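Cómo preparar tu primera visita al fisioterapeuta (y aprovecharla de verdad)

Guía de la clínica Riltandale

Si has pedido cita porque la espalda no te deja dormir, porque el cuello se te queda rígido a media tarde o porque esa rodilla lleva meses avisando, lo primero que queremos decirte es que has hecho muy bien. Mucha gente espera demasiado, y luego llega a la consulta con un dolor que ya se ha instalado como un inquilino más de la casa. En esta página te contamos, con calma y paso a paso, cómo preparar esa primera visita para que salgas de ella con las ideas claras.

1. Escribe la historia de tu dolor

Unos días antes, coge una libreta (o el móvil, lo que te resulte más cómodo) y apunta cuándo empezó la molestia, en qué momentos del día aprieta más y qué la alivia. No hace falta que uses palabras médicas: «me tira al ponerme los calcetines» nos ayuda muchísimo más que un término sacado de internet. Anota también las cosas que has dejado de hacer, como coger en brazos a los nietos, subir las escaleras del metro o tender la ropa de la cuerda de arriba.

2. Reúne tus papeles

Trae los informes que tengas, aunque sean antiguos, y las radiografías o resonancias si te las han hecho. Añade una lista de los medicamentos que tomas, con la dosis, y no te olvides de los suplementos ni de las pastillas sueltas para dormir. Si te han operado alguna vez, apunta de qué y el año, aunque sea aproximado. Y si vienes con el seguro de Weidemann, ten a mano el número de póliza y la autorización, que en recepción te los pedirán al llegar.

3. Elige bien la ropa

Ropa cómoda, de la que te pondrías para pasear un domingo de lluvia por el pasillo. Para un problema de rodilla, pantalón corto; para el hombro, una camiseta de tirantes. Mete también en la bolsa el calzado que usas a diario, porque el desgaste de la suela cuenta bastantes cosas sobre la manera de pisar.

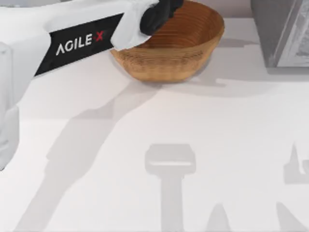

4. Llega con un poquito de margen

La primera sesión dura 50 minutos, y los primeros se van en preguntas. Si entras corriendo, con el abrigo a medio quitar y pensando en dónde has dejado el coche, los músculos llegan igual de tensos que tú, ¡y es una pena! Siéntate un momento, bebe agua y rellena el cuestionario sin prisas. Son 21 preguntas muy sencillas, y las que no sepas contestar las dejas en blanco y las vemos juntos.

5. Durante la exploración, habla

Te pediremos que te inclines, que gires la cabeza, que camines unos pasos. Si algo duele, dilo en ese mismo instante y no aguantes por educación (nos pasa todas las semanas, y lo entendemos, pero de verdad que no hace falta). Si una postura te incomoda o prefieres que alguien te acompañe en la sala, dilo también con toda confianza.

6. Pregunta antes de irte

Lleva escritas dos o tres dudas. Por ejemplo: ¿puedo seguir nadando?, ¿me pongo frío o calor?, ¿cuántas sesiones calculáis? Pide que te enseñen los ejercicios de casa y hazlos una vez delante del fisioterapeuta, que es cuando se corrigen esos detalles que en el dibujo de la hoja no se aprecian.

Después de la sesión

Puede que al día siguiente notes los músculos algo cargados. Suele pasar enseguida, y un paseo suave sienta bien. Si en cambio aparece fiebre, pierdes fuerza en una pierna, se te duerme la zona de la ingle o notas cambios al orinar, acude a urgencias sin esperar a la siguiente cita.

Precio y citas

La primera visita cuesta 79 euros e incluye la valoración y la hoja de ejercicios. Puedes reservar en el mostrador de nuestro centro de Ziltow o por teléfono, a partir de las nueve de la mañana. En enero solemos ir muy llenos, así que para esas fechas conviene llamar con tiempo.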